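About Munham

Helping small shops plan for their first robot

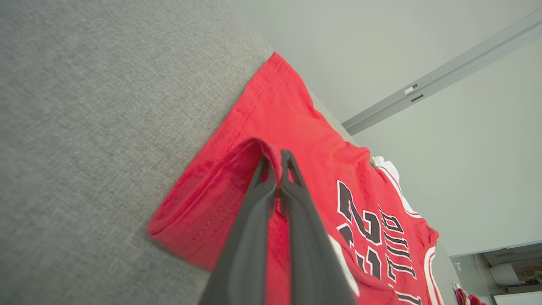 A two-fingered gripper lifting a fold of a red jersey.

Hello, and welcome! Munham helps laundries, uniform rooms and sports clubs work out what a robot will cost them before they sign anything. Palesa Shabalala started us in Nislow after years of buying equipment for other people (and reading a great many quotes with the installation left off), and we have now put together 511 budgets, from a single arm on a bench to the big sorting hall at Hullcombe.

We sell no machines ourselves. We sit down with you, look at your floor and your folding, and write a plan that covers grippers, spares, training and the power bill too. Most plans take around 80 hours, and we love every one of them! Do come and say hello.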